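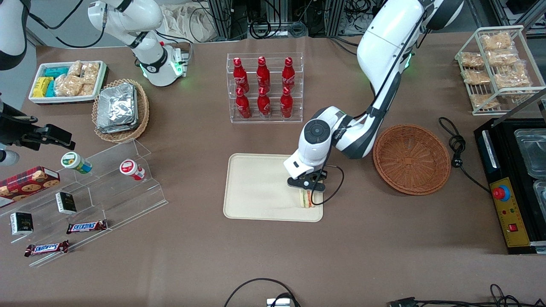

4.2 Gripper comparison on soft and packaged food

Figure 3. Left arm holding a sandwich wedge at the edge of the cream tray, two-finger gripper. Snack counter layout.

We compared two sets of fingertips on the same pair of arms. Set A is the stock black finger, hard pad, flat face. Set B is the Filivico pad, softer and a little wider, glued over the same finger. Everything else was held fixed: same controller, same camera mounts, same closing speed. Only the left arm was scored in this section. The right arm was left powered but parked, so its camera could still log a side view.

Each fingertip set got 65 sandwich trials and then a shorter run on the packaged items (chocolate bars, foil packets, bagged snacks). With the repeats and the bottle trials that gives 233 grasps in all. Bottles are reported separately in 4.4, they fail for other reasons.

A trial counts as good if the item ends up inside the tray, upright or not, and the filling stays in. Raíssa Rezende and Efe Ogunleye scored the runs from video without knowing the pad set. Where they disagreed Edit Mészáros made the call. Most of the arguments were over sandwiches: a wedge that opens slightly at the tip is not really a failure to a customer, but our rule says filling out = fail, so fail it is.

Results, sandwiches. Set B was better, but less than we expected. The hard pad can hold a wedge fine when the fingers land square on the bread. Trouble starts when the wrist comes in tilted. Then one edge of the pad digs in first and the bread folds. The soft pad forgives maybe a few more degrees of tilt before the same thing happens. Force limit mattered more than pad. At 8 N both sets held the wedge through the move. At 16 N both sets squashed it, Set A worse. We did not test between these two values, should have.

Results, packaged items. Here Set A wins. Foil packets slide out of the soft pad when they are stacked, since the pad rides up over the top packet and drags the one under it. Bars were easy for both. Clear bags were bad for both - the depth camera loses the surface and the arm closes early, on air or on a corner of the bag. That is a camera problem and changing fingers wont fix it.

Cable routing. One note for anyone repeating this. The gripper cable hangs in a loop beside the fingers, and on low approaches to the tray the loop can touch the food before the fingers do. We threw out the runs where this was clearly seen and re-ran them. A shorter loop limited wrist roll too much. Teresa Ó Súilleabháin tried a clip on the wrist housing, which helped, but it came too late for the numbers in this section.

Controller. All runs used the Hinden controller in position mode with a force cut-off. A small side test in impedence mode looked promising on bread and is left for section 6.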